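## Cleaning and resetting a wicker fruit basket

Applies to small unlined baskets used on a white tabletop. Allow 10 minutes plus drying time.

**You will need:** a soft dry brush, a damp cloth, mild dish soap, a towel.

1. Take everything out of the basket and set it aside.
2. Turn the basket upside down and tap the base. Crumbs and dust collect where the strands cross.
3. Brush along the strands, floor first, then the side walls. Finish at the rim, where the weave is thicker.

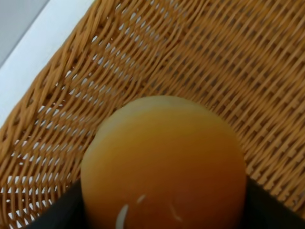 4. Wring the cloth until it no longer drips, then wipe both faces of the weave. Do not soak the basket. Water left in the gaps can mark a light-coloured table and may lead to mould.
5. Stand the basket on the towel, out of direct sun, until dry to the touch.
6. Wipe the table and put the basket back. Keep cups and bottles outside it so that air can move through the weave.
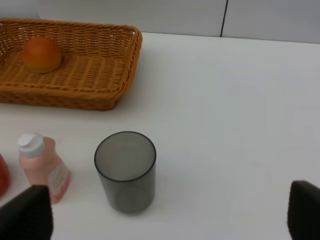 *Fruit in the basket, cup and pink bottle on the table.*

7. Place round items on the floor of the basket, clear of the rim. A single item will tend to settle at the lowest point, so check that the floor is not sagging.
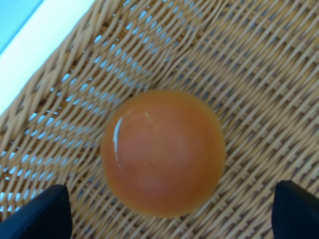
8. Press lightly on the floor with the flat of your hand. If a strand lifts, tuck the end back under its neighbour. Replace the basket if strands have snapped.

Repeat monthly, and every two weeks in humid weather.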